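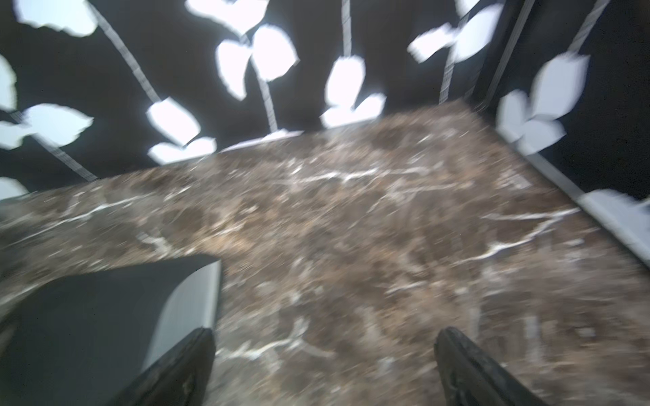

Beschaffung Greifarm, Teil 2: Was im Kostenplan fehlte

12. März 2022

Im ersten Teil ging es um die Auswahl des Arms. Der Arm ist bestellt und bezahlt, geändert hat sich seitdem fast alles andere im Budget. Ich schreibe die Positionen hier auf, weil ich sie im Juli für den Folgeantrag wieder brauche und meine Tabelle inzwischen drei Versionen hat, die sich widersprechen.

Ausgangslage: Ein Arm, ein Zweifingergreifer, eine kleine Kamera am Handgelenk, ein Rechner. So stand es im Antrag, und so hat Myfanwy Price ihn genehmigt. Der Greifer stammt von Walum, die Halterung für die Kamera von Livolora. Beide Angebote waren vollständig und beide Lieferungen kamen ohne Reklamation. Die Fehler lagen in meiner Planung.

Position Fingerbeläge. Ich hatte ein Paar Ersatzfinger eingeplant. Die Finger sind Verschleißteile, das steht auch so im Datenblatt, nur nennt das Datenblatt keine Standzeit für harte Unterlagen. Auf Stein zeigen sich Schleifspuren früher als auf der Gummimatte, auf der wir angefangen haben. Wir rechnen jetzt mit 7 Paar pro Jahr. Die Finger werden paarweise gewechselt, auch wenn nur einer beschädigt ist, sonst stimmt die Schließposition nicht mehr und man kalibriert doppelt.

Position Kamera. Das war der teuerste Denkfehler. Ich hatte nach Auflösung und Baugröße ausgesucht und die Belichtungszeit als Softwarefrage behandelt. Bei schwachem Umgebungslicht verlängert die Automatik die Belichtung, und sobald das Handgelenk schwenkt, verschmieren feine Strukturen. Adern im Marmor sind dann Streifen, helle Motive auf dunklem Grund werden doppelt abgebildet. Man kann die Zeit fest einstellen und die Verstärkung hochziehen, dann rauscht es. Man kann den Arm langsamer fahren, dann sinkt der Durchsatz, mit dem ich den Antrag begründet hatte. Oder man kauft einen lichtstärkeren Sensor mit Global Shutter, wobei der Global Shutter nur gegen Verzerrung hilft. Gegen die Unschärfe hilft mehr Licht oder eine kürzere Zeit. Patricio Ibarra hat mir das zweimal erklärt, beim zweiten Mal mit Skizze.

Das neue Kameramodul kostet 597 Euro netto. Dazu kommt ein anderer Halter, denn der vorhandene passt nicht zum Lochbild. Den Halter fräst Aled Gethin, Material aus dem Bestand, Arbeitszeit intern verrechnet.

Position Beleuchtung. War nicht vorgesehen. Ich habe mich auf die Lichtquellen am Einsatzort verlassen, und die sind auf Wirkung ausgelegt. Gekauft wird eine diffuse Leuchte mit eigenem Netzteil, fest montiert. Ein Ringlicht am Handgelenk haben wir verworfen. Polierter Stein spiegelt es zurück, und das Zusatzgewicht geht von der Nutzlast ab.

Position Kabel und Kleinteile. Im Antrag stand hier eine Pauschale. Pauschalen für Kleinteile sind immer zu niedrig. Schleppfähige USB-Kabel kosten ein Mehrfaches der normalen, und die normalen halten an einem bewegten Gelenk nicht lange. Ich setze künftig 10 Prozent der Hardwaresumme an.

Position Wartung. Gronow bietet einen Vertrag mit jährlicher Inspektion, Govonberg rechnet nach Aufwand ab. Für einen einzelnen Arm ist nach Aufwand günstiger, solange niemand Termindruck hat. Socorro Ñahui ist für den Vertrag, ich bin dagegen, entschieden ist nichts.

Offen sind noch die Versicherung beim Transport zwischen den Standorten und die Frage, ob der Rechner zur Anlage zählt oder als Büroausstattung abgeschrieben wird. Alun Jarman klärt das mit der Buchhaltung. Sobald ich eine Antwort habe, trage ich sie hier nach.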